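How to do a small booth with curved walls (quick version)

Got asked twice how we do ours so here goes. Typing fast, sorry.

What you need: bendy panels, a base board, a black curtain, a rod, small clips. Stickers. More clips than you think.

1. Base first. White floor panel on top of the wood, wipe it down. Glossy stuff shows every fingerprint.

2. Side walls. Bend them slow, get a second person. Suqin Fan holds, I clip. Don't force the curve in one go or it springs back and gets you in the chin. Ask me how I know.

3. Test with something small before you decorate. Skincare tubes are good, stand them on the cap. Check the shadow on the floor. Too dark, move your light up or back. 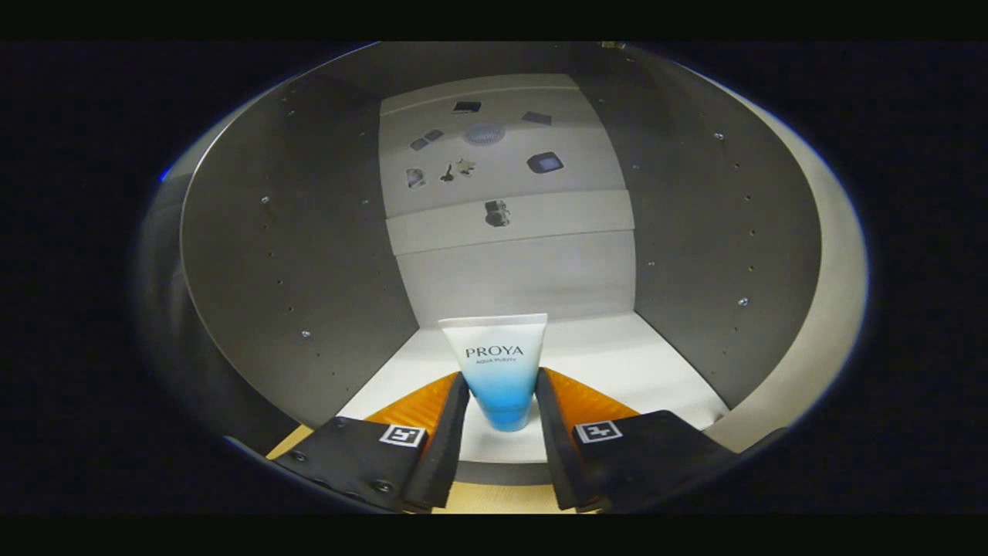
If it tips over your floor isnt level. Fold some card under the low corner and try agian.

4. Stickers. Lay them out on a table first, then peel. Mix big and small shapes, leave gaps. Plain panel between them is fine, don't fill it all. Press from the middle out. On a curve the long ones lift at the ends, so go back over those after 20 minutes.

5. Curtain. Clip the top edge to the rod, let it hang to the floor. Steam it if it's been folded. 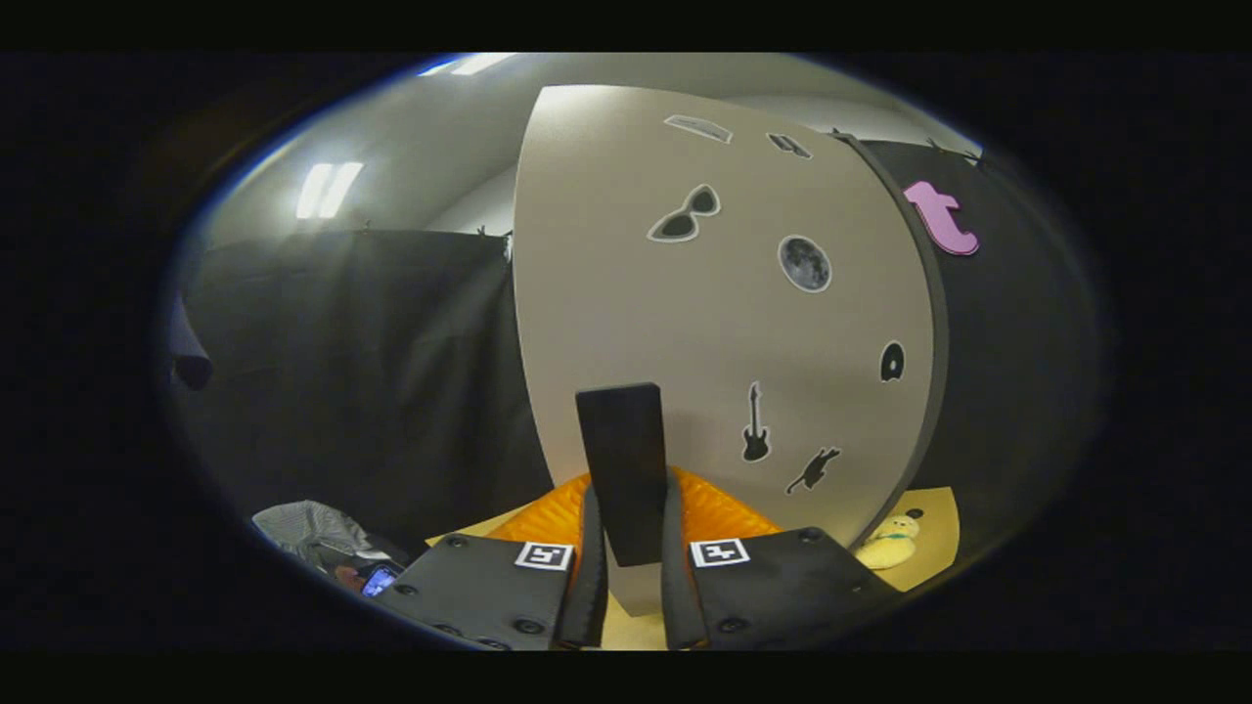 Clips along the top rim go on last. Space them even, check none are pinching a sticker.

Taking it down: stickers stay on, panels stored standing up, never flat under stuff. Ruoxi Qin has the bag of spare clips if you run out. Base board goes back to Manville by 910, put your name on it.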